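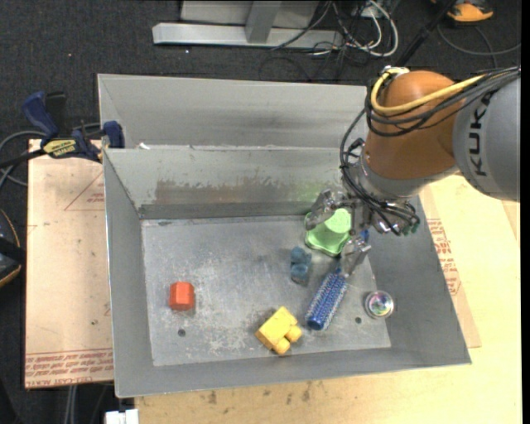
Teleop demos for the bin-picking work at Menness, written up as a thread because the notes file has become unreadable. The task is one sentence long: take one object out of the grey bin and let go of it over the next bin. The arm is a KUKA, driven by remote control from a desk, with the operator watching the camera view only. The light green cone-shaped thing against the back right of the floor is a good first teaching object, with a wide flared edge and a raised top, so there are at least two sensible ways to take hold of it and we want both in the set.

**2/** Target for this round was 500 accepted demos. We recorded 767 and kept 500, then stopped. The rejects went into their own folder with a reason code. Most common code: operator paused for more than three seconds with the fingers next to the object.

**3/** Pauses matter more than I expected. A policy trained on hesitant demos learns to hesitate, and it does so in the same place every time. We now trim any still stretch before training — but only above the rim. Near the floor we throw the whole demo away.

**4/** Control mapping. Hand controller to tool position, scaled to 0.5 when the clutch is half pressed and 1.0 when it is fully pressed. Rotation is never scaled. We tried scaling it and both operators lost track of where the wrist was pointing.

**5/** The handset driver is from Korbridge and drops to a lower update rate when its battery is low, without a warning. If your recorded paths look like a staircase, check the battery before you rewrite your filter. I rewrote the filter.

**6/** Sloping bin walls are harder than flat floor. An object lying at the foot of a slope wants a tilted approach, and people driving by camera tend to come straight down out of habit. We had to ask for tilted approaches by name and log them as a separate type. 116 of the accepted demos are of this type.

**7/** Hand guiding, for comparison. We did a short run in June with the operator holding the wrist and moving the arm through the task. Paths were smoother and faster. The trouble is the operator's body in the camera view, which the policy will happily use as a clue. Fine for recording waypoints, poor for training from images.

**8/** Brushes. Anything with bristles gets a different grip from each operator: handle, head, or the join between them. We first tried to enforce the handle. That was a mistake on my part, as a brush lying head-up against a wall often leaves the handle out of reach. The rule is now "any grip that survives a lift of 9 cm".

**9/** Labels. The operator presses a pedal at contact and again at release. Pedal times lag the true contact, and the lag differs between people, so we shift them using the finger current. Script is in the Trirden repo under tools/align. It assumes one contact per demo and will give nonsense if you regrasp.

**10/** Regrasps: keep them. A demo with a slip followed by a clean second try is worth having, provided it is labelled as two contacts by hand. It takes a while. The Pattinasarany build of the viewer lets you scrub frame by frame, the stock one does not.

**11/** Bin layout between demos. Tip everything out, drop it back in from rim height, do not tidy. Our early layouts were placed by hand and far too evenly spread, and the first policy fell over as soon as two objects touched.

**12/** Data format and the pedal wiring diagram will go in the repo once I have redrawn the diagram. The present one has the ground on the wrong pin.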